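Student Project Report: How Gossip Pages Write About a Celebrity Break-up

Media and Communication, second year
Submitted Aug 16, 2021

1. Why I chose this topic

In my first year I wrote about film reviews. For this project I wanted something that people read every day but do not take seriously. When two famous persons separate, the same news appears on many pages within a few hours, and the facts are often only one or two sentences long. The rest must be filled with something. My question was: with what?

2. Material

I collected 274 short articles from three entertainment sites, Okent, Sakeo and Trarnedora. All of them were published in July and all concern a separation or a divorce. I left out videos and picture galleries with no text. Reader comments were also left out, except under one article on Sakeo which had 3,722 of them. I read the first 570 of these to see if readers repeat the words of the headline.

To sort the sources I used the Konstantinidis scheme from our course book. It separates a statement by the person, a statement by a representative, an unnamed source, and no source at all.

3. Results

The unnamed source is the most common type on all three sites. Usually it is called "an insider" or "a friend of the couple". On Okent the insider speaks in long, complete sentences, which made me doubt a little – but I have no proof and I do not claim anything.

In 70 articles the person says something directly. These quotations are short and polite. The words "friends" and "respect" come again and again, and "private" is close behind. It was surprising for me that the headline of such an article is often more dramatic than the quotation inside it.

Trarnedora is different from the others in one point. It tells the whole history of the relationship every time, from the first meeting on, also when the new fact is very small. 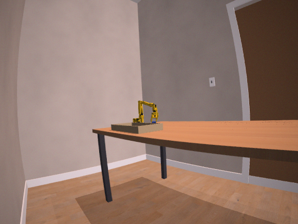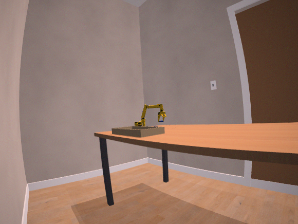 Yellow robotic arm on a long wooden table 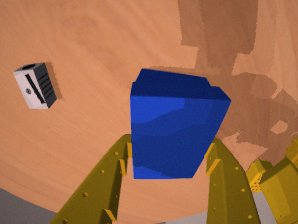 Blue block between the gripper fingers

4. Difficulties

Some articles were changed after I saved them. In these cases I kept my first version and wrote the later one in a second column. The line between a representative and an unnamed source was also not always clear, for example "a person from her team". I decided to count this as unnamed.

The comments were harder than I expected. Many readers are joking, and as a non-native reader I am not sure that I understood every joke. For this reason I give no figures for the comments, only my impression – most readers do not use the headline words, they write about their own opinion of the couple.

5. What I would do next

I would like to compare the same sites in a winter month, and to add one printed magazine. The table with all articles and my coding is in the appendix.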